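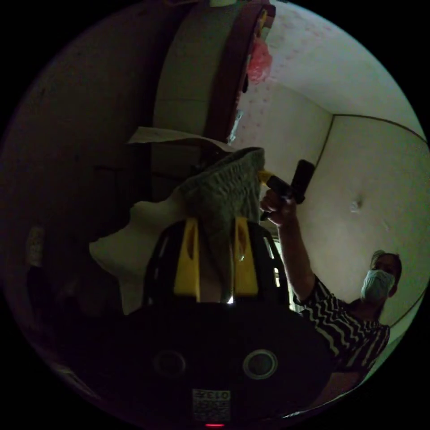

Fovik Household Help > Clothes and laundry > Folding and sorting

Chunky knits keep going back in the drawer as a lump

Posted by bramblejam, May 7, 2018

Hello all! I've finally started on the big airing cupboard sort-out I've been promising myself since October, and I'm loving it far more than I thought I would. Sheets are done, tea towels are done (in thirds, standing on end, very pleased with myself). Where I come unstuck is knitwear. I have 19 jumpers and cardigans between me and my husband, most of them in that thick bobbly sort of stitch, and whatever I do they end up as a ball. I fold one, pick it up, and by the time it reaches the drawer it's a grey pudding.

The thin cotton things go in the same chest and they come out creased because the woollies roll about on top of them. I've seen people put a sheet of card or stiff paper in with their folding. Does it help, or is it just for shops? And should I be mixing whites in with greys at all? The drawers are 21 inches wide if that makes a difference.

3 replies

Nahuel Aravena

Oh, you're at the best bit! Knitwear is my favourite thing to fold and I'll happily go on about it all evening.

Yes to the card, with one change. Most people put it on top and leave it there, and then it slides about. Use it as a former instead: lay the jumper face down on a bed or table, put the card in the middle just under the neck, fold one side over it, lay that sleeve straight down, then do the other side the same. Now slide the card out from the bottom and fold the body up in half, or in thirds if it's a long one. You get a nice even edge every time and one bit of card does the whole pile. The back of a big calendar is perfect.

The lump happens when you pick it up. A thick stitch has loads of give in it, so if you pinch it in the middle the whole thing gathers up round your fingers and all your good folding is gone. Get a flat hand right underneath and carry it like a plate of sandwiches. I do 2 at a time, never more, because the third one always goes over the side (mine does anyway).

For a 21 inch drawer I'd make two stacks side by side with the folded edges facing you. Stop at 5 high for the chunky ones or the bottom one gets squashed flat and the drawer sticks. That won't take all 19 in one drawer, so put the heaviest ones somewhere else for the summer and enjoy the space!

Whites with greys is fine when everything's clean and dry. I'd keep the white cottons in front or in their own drawer simply so you can pull one out without dragging a cardigan with it.

modise_mum

hang them up, much quicker

Corey Tuhiwai

Please don't hang the chunky ones! I lost a lovely cardigan that way, it grew until the pockets were at my knees and the shoulders had little horns on them. Light knits will put up with a hanger for a bit but anything with a heavy, bumpy stitch wants to lie flat.

Agree with nearly everything Nahuel said. The only thing I do differently is that I leave the card in for anything I'm packing away till autumn, one piece between each jumper. It keeps the stack from slumping and you can lift one out of the middle without upsetting the rest. Plain card, mind. I once used the glossy lid of a shoebox and some of the print came off on a white vest.

Also, fold the cottons first and the woollies last. If you do it the other way round you've got fluff all over the table and it goes straight onto your whites. A quick wipe with a damp cloth sorts that out if you've already started.

bramblejam

Thank you both!! Calendar card has been cut to size and I've done six so far. The sandwich plate carry is brilliant. Husband's big green one still won't fold smaller than a cushion so that's going on the shelf.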